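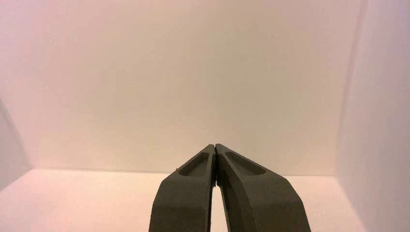 Fingertips shut, inside the white box.

About us
By Siobhán Lynch, November

Hello, and thanks for clicking on the page most people skip! I'm Siobhán, and I run Skulico with Chaminda Debnath from two rooms above a tile shop in Birstead. We try out grippers, arms, cameras and controllers for small firms that want a robot to do one fiddly job and don't fancy buying the wrong one. You send us the parts you need picking up, we spend a while dropping them, and then we write to you in plain words about what held and what didn't.

We started because of seed packets. I was working for a garden supplier who had bought a very handsome arm and a gripper that crumpled every packet it touched, and I spent most of a winter swapping fingers on it in my lunch hour. Chaminda was the fitter who came out to mend the controller. He stayed until the building was locked, and we were still arguing about fingertips in the car park. Skulico came out of that argument (which is still going, by the way — he likes them blunter than I do).

The white box

A lot of our camera work is done in a plain white box. Pale walls, pale shiny floor, no clutter. If a wrist camera can't give you a decent view of its own fingers in there, it won't do better over a tray of brass fittings. We look at the fingers closed first, before any part goes in. Do the tips meet at one point? Is there a seam, and is it straight? Are there rough bits on the inner faces? A tiny burr sounds like nothing until it's scratching somebody's lens caps, so we write them all down, even the ones on the outer edges where they'll probably never touch a thing.

Narrow tips like the dark grey-green pair at the top of the page are lovely for small, thin things. They are much less lovely for anything round and heavy, and I'd want a broader pad for that. We'll always try more than one shape on your part before we say so, usually 3 sets and sometimes 5 if you've sent us something awkward. Each set gets 20 picks on the same arm with the same settings, and then Chaminda changes the lighting and we go again.

Who you'll meet

Tâm Trương looks after the cameras. If your picture is washed out or your focus is off by a whisker, Tâm will spot it from across the room and be very nice about it. Thịnh Phan does controllers and cables, and has strong views on connectors. Thắng Thái draws and fits our fingers, keeps all the old versions in labelled tubs, and won't let me throw any of them out. I do the testing and the letters, and I make the tea when it's my turn.

What we won't do

We don't sell arms and we don't take a cut from anyone who does. When Doltomow asked us to compare two grippers for their mower blades, the cheaper one came out ahead and that's what we told them. We also don't do welding, paint or anything bigger than a shoebox. The stairs are narrow.

We've kept things small on purpose. It takes us about 7 working days to get through a normal comparison, and you're welcome to come up and watch any part of it. Tạ, the café next door, does a very good lunch. Bring your parts in a box with your name on it, please, and a few spares if you can manage it!

3 comments · 20 shares

Contact us: Skulico, Birstead, the blue door beside the tile shop | © Skulico, all rights reserved | Back to top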